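The bus to Bamley leaves from behind the old post office at ten past eight, and I had been told to sit on the left for the river. I sat on the left and got the back of a furniture warehouse and then fog, but I had a thermos and a cheese roll and I was as happy as anything. I had wanted to see the Tremo tile works since my aunt redid her hallway when I was a girl, and they only open the doors to visitors in April.

## Getting in

You sign a book at the gate, somebody gives you a paper badge and a pair of very loose safety glasses, and then you wait in a yard that smells like rain on a flowerpot. Our guide was Santino Figueroa, who started in the glaze room and has worked in nearly every building since. He has a soft voice and the grinding mill does not, so my best advice is to stand close to him and not be shy about it!

The clay comes from a pit out past Beddoe, and it sits outdoors under tarps through at least one winter before they will touch it. I asked what the frost does. It breaks up the lumps, he said, and then he let us each squeeze a handful, and I am afraid I carried some home under my fingernails. After that comes the press, which I could have watched until supper. Down it goes with a great sigh, up it comes, and a long gray biscuit slides off down the rollers to be dried.

## The kilns

They run two kilns. The older one is brick and is only lit for special orders now, and the newer one is a tunnel, with the cars creeping through so slowly that you have to pick a spot on the floor and watch it to be sure they are moving. A car takes 30 hours from one end to the other. Each one leaves with more than 100 trays on it, and a woman with a little hammer taps pieces from every tray and listens. A good tile rings. She let me try a cracked one and it made a noise like a dropped cookie.

The colors were my favorite part of the whole morning. I had supposed it was all done with glaze, but a lot of the browns and soft purples they sell are left bare, and the shade comes from the clay and the fire - a bit more iron, a bit less air, and you have a different tile. They never try to make a batch match exactly. The tilers are told to open several boxes at once and mix them as they go, so the pinker ones don't all end up by the door.
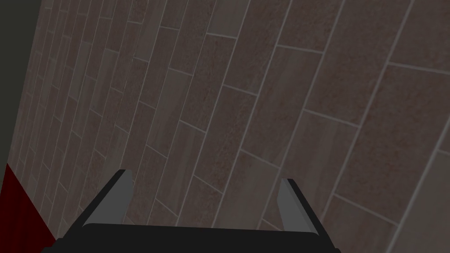

*Long tiles in a staggered bond, in a brownish mauve with a fine speckle.*

## Lunch, and the pattern room

Lunch was in the canteen with the day shift, pea soup and a good dark bread, and they wouldn't hear of us paying. Then up a very steep stair to the pattern room, where they keep a sample of everything the works has made. The drawers go up to number 2755. Santino pulled out 159 for us, a green one with a fern pressed into it, made for a hotel in Grilturov that has been gone a long time now. The hotel's letter is still folded in the drawer, complaining (very politely) that the ferns are facing the wrong way.

I could have stayed all afternoon with those drawers. A couple from our group were choosing something for a kitchen and had nearly come to words over beige, so we left them to it and went down to look at the seconds shed, where you can buy odd tiles by the piece. I bought four, none of them related to each other, and they weighed a ton by the time I reached the bus stop.
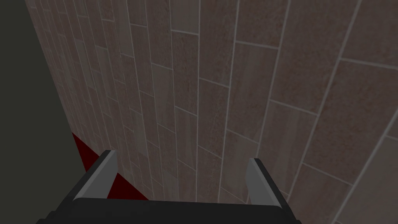

**Do you have to book ahead for the tour?**
Booking is only needed for groups; if you are on your own or with a friend, come to the gate before ten and sign the book.

Wear flat shoes with closed toes, and take a sweater you don't mind getting dusty, for the clay shed is chilly even when the kiln hall is warm as toast. The last bus back goes at twenty to five - it was early the day I went, so I'd leave the seconds shed in good time, especially if you are carrying tiles.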